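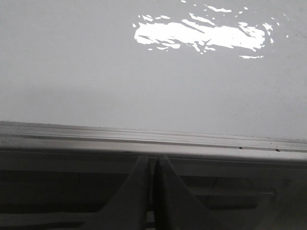

3.2 Schreibfläche und Beleuchtung

Untersucht wurden glatte, helle Schreibflächen, auf die mit handelsüblichen Boardmarkern einzelne Ziffern aufgetragen wurden. Die Serie umfasst 225 Ziffern, von denen 200 in die Auswertung eingingen. Die Lesbarkeit wurde nach dem Verfahren von Yen und Hsieh in 10 Stufen bewertet. Der Marker wurde am Schaft gefasst und mit der Spitze zur Fläche geführt (Abb. 3a).

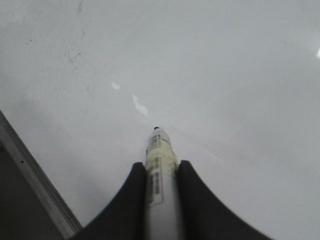
Abb. 3a: Marker mit weißem Schaft, Spitze nahe der Schreibfläche; Etikett auf dem Schaft nicht lesbar.

Spiegelungen der Beleuchtung wurden nicht unterdrückt, da sie unter üblichen Raumbedingungen regelmäßig auftreten. Ihre Form hängt vom Blickwinkel ab; bei flachem Einblick können sie als schmales, nahezu weißes Band erscheinen (Abb. 3b). Schwache Flecken auf der Fläche wurden protokolliert, aber nicht als Strich gewertet. 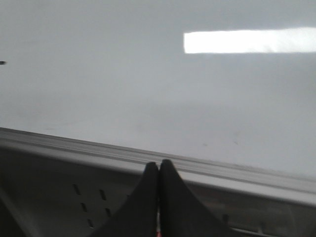 Abb. 3b: Unbeschriebener Bereich mit bandförmiger Reflexion und zwei schwachen Flecken.

Kritisch ist die Überlagerung von Reflexion und Strich. In Abb. 3c reicht das linke Ende der Reflexion über den Querstrich einer Figur, die einer »4« ähnelt, und schwächt dort den Kontrast. Der lange senkrechte Strich – mit einem kleinen Haken am unteren Ende – bleibt erkennbar. Insgesamt waren 58 Ziffern von einer solchen Überlagerung betroffen; sie wurden getrennt ausgewertet (Abschnitt 4.1).
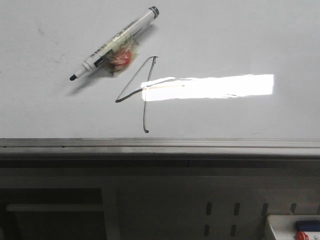
Abb. 3c: Abgelegter Marker, daneben ein kleiner roter Gegenstand in Klarsichtfolie; rechts darunter die Figur mit teilweise überstrahltem Querstrich.

Gegenstände auf der Schreibfläche wurden bei der Bewertung nicht berücksichtigt, sofern weder sie noch ihr Schatten den Strich verdeckten.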